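Countertop storage

Countertop storage is the practice of keeping kitchen equipment upright and in plain view on a work surface, and the family of stands, racks and trees sold to make this possible. It differs from cupboard storage chiefly in that everyone can see how you are getting on. The commonest members of the family are the mug tree, the plate rack and the small oven that was going to be put away after use.

Origins

Plates have been kept on edge for as long as people have owned more plates than flat places to put them. The wall-mounted rack over the stone sink is the usual ancestor given in household manuals, and it had one great merit, in that the drips fell somewhere sensible. When the rack came down from the wall and moved to the worktop, the drips came with it, and the drip tray was devised shortly afterwards.

The mug tree is younger. It depends on the mug having a handle large enough to hang by, and on a household owning more mugs than it has hooks under a shelf. Both conditions were widely met once mugs became the standard gift for people whose tastes were unknown to the giver. Early trees were turned in beech and had a tendency to fall over when the last mug but one was taken from the wrong side. Later makers widened the base, and this remains the only important improvement in the design.

Plate racks

A plate rack holds plates by the rim, with slats, pegs or wire loops to stop them leaning on one another. The two main types are the draining rack, in which plates are left to dry, and the storage rack, in which dry plates are kept. In practice the same rack does both jobs and the household argues over which plates are at which stage.

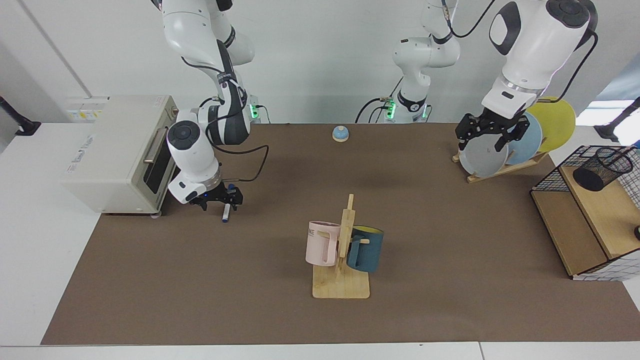
Spacing is the whole art of it. Slats set too close will not take a pasta bowl, and slats set too wide let a side plate slump through to the worktop. The catalogue of Mulo, a maker of small wooden kitchen goods, gives 23 millimetres as the gap for its everyday rack and recommends placing the largest plate at the back. This is sound advice and is followed until the first evening on which somebody else does the washing up.

Wooden racks need drying out from time to time and an occasional wipe with food-safe oil. Wire racks need neither, but they rust at the joints and leave a small brown signature on white china. Folding racks, popular in caravans, can be put away flat, and there is good reason to believe that a few of them have been.

Mug trees

A mug tree consists of a base, a post and a number of pegs set at an upward slant. The mug is hung by its handle and comes to rest on its side, so that the inside is open to the room. Supporters say this airs the mug. Opponents say it also shows the tea stains -- a point the supporters have never properly answered.
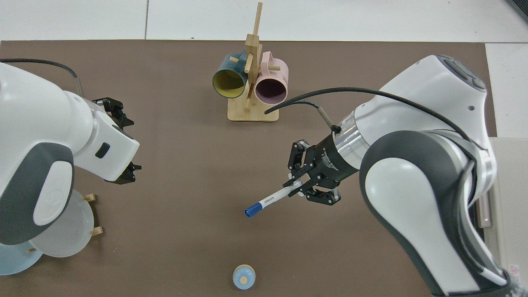
A bamboo mug tree with two mugs hung by their handles, one teal with a yellow interior and one pink with a plum interior.

Pegs are usually arranged in pairs or in a rising spiral. The paired arrangement is steadier, provided that mugs are added and removed on alternate sides. The spiral looks better in a shop. Zostia, which sells both, states that its spiral tree stands firm with any combination of mugs up to 316 grams each, a figure that covers most ordinary mugs and excludes the large ones people actually like.

Two-tone mugs, glazed one colour outside and another within, are often said to have been made for the tree, where both colours show at once. It is at least true that they are wasted in a cupboard. Mugs with lettering present a harder question. A printed word may face the room, the wall or the post, depending on which hand the owner drinks with and which peg was free, and long messages are seldom readable in full. Short ones do better.

Bamboo has largely displaced beech in cheaper trees. It is light and takes a clean edge, and it does not mind a damp handle, though standing water at the foot of the post will darken it in time. Metal trees are heavier and quieter about stains, but ring when struck by a mug, which some people enjoy for up to a week.

The small oven

The toaster oven, or mini oven, occupies more of the worktop than any other object on it and is defended more fiercely. It is bought to save heating the large oven. It does this, and in return asks for a permanent place with clear space on all sides for ventilation, a requirement printed in the instructions and observed on the first day.

Most models have a drop-down glass door with a horizontal handle across the top. The door governs where everything else can go. Anything within its swing must be moved before the oven is opened, and so mug trees and racks drift outwards over the months until they reach a line beyond which the door cannot touch them. The Plarkwood household guide calls this line "the tide mark" and suggests settling it in advance with a tape measure. 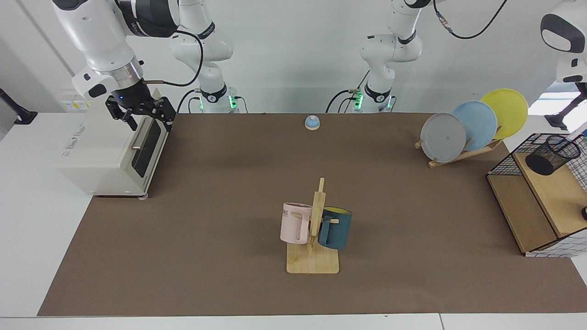
A cream toaster oven with its door facing the middle of the table, and a mug tree in the foreground.

Cream and other pale finishes were introduced to make the oven look less like equipment. They show fingerprints well.

Surfaces and mats

A mat under the whole arrangement protects the surface below from scratches and gives the objects something to grip. Brown is a forgiving colour for coffee and an unforgiving one for flour. Mats should lie flat to the corner, and any stand with a small base is best kept away from the edge, where a curled corner can tip it.

The mat should not be taken as making a surface heatproof. Feet on a small oven raise it a little, and the maker's instructions should be followed as to what may go underneath.

Extras

Worktops collect things that are not storage at all. The call bell is a frequent case: a small domed bell of the type found on shop counters, brought into the kitchen to announce dinner. It is used with great energy when new. Bozkurt sells bells with coloured domes for this purpose, and its product page has 3,884 reviews, a large share of them from the people who do the cooking.

Selection

Shoppers are generally advised to measure the depth of the worktop, then the height beneath the wall cupboards, and then to hang a mug from one finger to see how far it sticks out. A tree for six mugs needs a clear circle about 10 inches across once loaded. Unloaded, it needs much less, and this is the state in which it is always displayed.

See also: Dish drainer; Draining board; Hook; Worktop; Cupboard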